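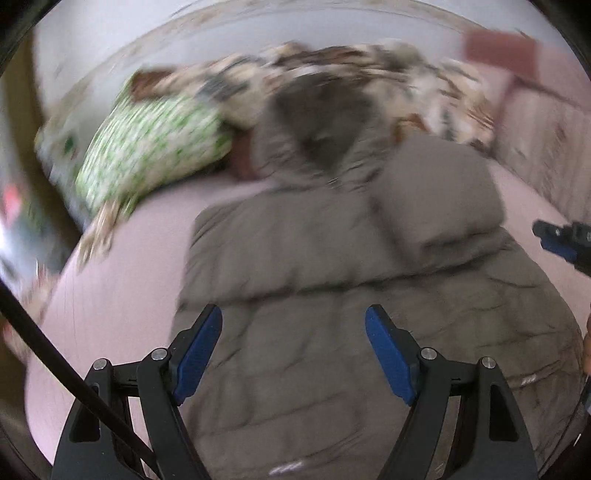 Flavon x Lowther drop, anybody actually getting one?
Streetwear & Collabs board

halfzip_hank
2023-02-15
So the Flavon x Lowther stuff goes up next week and I need somebody to talk me into it or out of it. If you missed it, Lowther is the old work boot company from Miltdale, and Flavon is doing three colors of their lace-up with the Flavon wave stitched on the side. There's also a chore coat and a beanie. 320 pairs total for the whole country. The coat is $695. I have wanted a Flavon piece since high school and I keep opening the preview page on my lunch break like a weirdo. Is anybody going for it?

sockdrawer
Going for the boots, skipping the coat. I had the regular Lowther lace-ups for years and they're great boots once your heels stop bleeding. The wave stitching looks good on the tan pair and kind of goofy on the green.

mortgage_or_sneakers
$695 for a chore coat. A CHORE coat. What chores are we doing in this thing? You can get the plain Lowther one at the outlet in Miltdale and it's the same coat minus a little embroidery on the pocket. I've handled both.

halfzip_hank
Where did you handle both? I thought the Flavon one wasn't in stores yet.

mortgage_or_sneakers
OK fair, I handled the plain one and I've looked at a lot of pictures of the other one. But come on. Same pocket layout, same buttons, same corduroy collar.

tadpole_91
The lining is different, it says so on the preview page. The regular one is unlined and the Flavon one has a printed lining all the way through the sleeves. Whether that's worth the extra money is up to you, but it isn't the same coat.

mortgage_or_sneakers
So you're paying for a part that faces your shirt.

tadpole_91
Yes! I like linings! Leave me alone!

bettys_closet
I'm probably older than most of you (I remember when Flavon was one rack in the back of a skate shop), and what gets me is that they used to make their own stuff. The early shirts were theirs start to finish. Now it's Flavon x somebody every month. They did the Betura sneaker in December, and before that the luggage, and I think there was a toaster? I'm not against a collab, I own a few, but it feels like they're renting out the logo at this point.

sockdrawer
The toaster was great and I won't hear otherwise.

bettys_closet
Did you buy the toaster?

sockdrawer
No, it sold out.

greenline_gus
Can we talk about the Betura one for a sec, because that's why I'm out this time. I sat in the online line for the full 19 minutes, got my size in the cart, and it kicked me back to the home page when I hit pay. Wrote to them and got a form letter. Then the next day the resale sites were full of them at double. If they do the same waiting room setup for the boots I'm not bothering.

halfzip_hank
I thought they switched to a drawing for this one? You sign up, they pick names.

greenline_gus
For the boots, yeah. The coat is still first come. And you have to put a card down to enter the drawing, which I don't love.

tadpole_91
They only put a hold on it. I won a pair of the Betura ones in the app drawing and they didn't charge me till they picked. The hold dropped off for my brother when he lost, took a few days.

greenline_gus
Good for you and I mean that, but I still don't want a hold sitting on my card for a maybe.

mortgage_or_sneakers
Small runs like this are the whole trick, by the way. If they made enough for everyone, half this thread wouldn't want them.

bettys_closet
I'd want them more. I'd like to walk in, try on an 8 and a half, and leave with it.

sockdrawer
Size note for anybody going for the boots: Lowther runs big. I'm a 10 in everything and wear a 9 in those. If you wear thick socks go half down and not a full one. I have no idea if the Flavon version is on the same last, so don't yell at me if it isn't.

halfzip_hank
That helps, thanks. I was about to put in for my regular size. OK here's where I'm at: entering for the tan boots, not touching the coat, and maybe the beanie if it's still there after lunch.

mortgage_or_sneakers
How much is the beanie?

halfzip_hank
65 I think. I don't want to hear it.

tadpole_91
Is the beanie lined?

greenline_gus
Regular Lowther beanie is $15 at the outlet, just putting that out there.

sockdrawer
Sign-up for the drawing is open now if you have the app, I just did mine. It asks for your shoe size on the second page and you can't go back and change it, so get that right the first time.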